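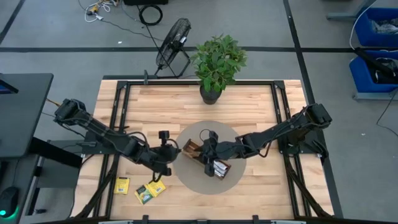

Chapter 4
Small Packets, Shared Boxes

Most books on running a dining room or a break room give the tea box half a page. The advice is nearly always the same. Buy a divided box, give each kind of packet its own section, fill it in the morning, and guests will find what they want. I followed that advice for years and taught it to other people. I now think about half of it holds up, and this chapter is an attempt to say which half.

Everything here applies to any small, flat, sealed packet put out for people to help themselves: tea, sugar, sweetener, instant coffee, sauce, salt. The packets differ in thickness and stiffness, and those differences matter a good deal more than what is inside.

4.1 What a divided box is supposed to do

A divided box makes two promises. The first is that it keeps kinds apart. The second is that it shows the person in charge, at a glance, what is running low. Suppliers like to add a third, that the box "presents" the product, and charge accordingly. I have never seen anyone choose a different hot drink on account of the box, and I would want better evidence than a catalog photo before paying extra for it.

The first promise depends on the people using the box. A divider stops packets from sliding sideways. It does nothing about a guest who picks up a packet, reads it, changes her mind and drops it in the nearest opening. At the Montes guesthouse, where I worked two winters, the sections were sorted by breakfast and mixed again by the time the last table left. We blamed the guests until someone suggested that the labels could only be read after a packet was pulled out.

The second promise is stronger, but only if the sections are filled in the same way every time. A section packed upright and tight looks full until it is well down, and then the packets lean and it looks worse than it is. A section where they lie flat tells you almost nothing from across the room.

4.2 Filling order

The usual rule is to fill from one end to the other. The argument for it is speed, and I don't find the argument convincing. In a long, narrow box the end sections are the easiest to reach and the middle ones are the hardest, because your hand has neighbors on both sides. If you leave the middle for last, you work between two full sections and bend the corners of both.

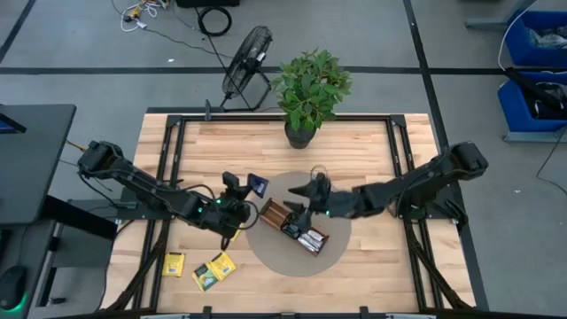
Figure 4.1 A long box partway through, with silvery white packets at one end, dark packets in the middle and the upper-left section empty.

Benito Tejada, who ran the kitchen at Peklow, taught his staff to fill the middle first and the ends afterward. He claimed it saved them a lot of time. When I asked how he knew, he said he could tell. I tried it myself with a delivery of 200 packets and could not find a difference in time worth reporting. There were fewer creased packets, though, and that was enough for me to keep the habit.

A few points I am more sure of:

Stand packets on the long edge if the walls are high enough to hold them. If the walls are low, lay them down and accept that you will have to check the level by hand.

Face every packet the same way. This is dull work and it does pay off, mostly for the person who refills the box next.

Stop before the section is full. If the last packet has to be pushed in, the first guest will pull out three.

Keep strays on the bare table, well away from the box, until the sorting is finished. A yellow packet dropped among white ones "for now" tends to stay there until Monday.

4.3 How many kinds?

Gimthorpe, a conference center, once offered 26 kinds of tea. The manager was proud of it. When we emptied the boxes in February, 51 packets of one herbal blend were still there, and the staff could not remember refilling it. The plain black tea had run out every day before noon.

It would be easy to conclude that fewer kinds are always better, and plenty of trainers do. I'd be careful. A hospital waiting room and a wedding hotel do not have the same visitors, and a count from one place says little about another. Do your own count for a week before you cut anything.

Exercise 4A, at the end of the chapter, asks you to do this with a single box. Choose one that is in daily use and start with it full.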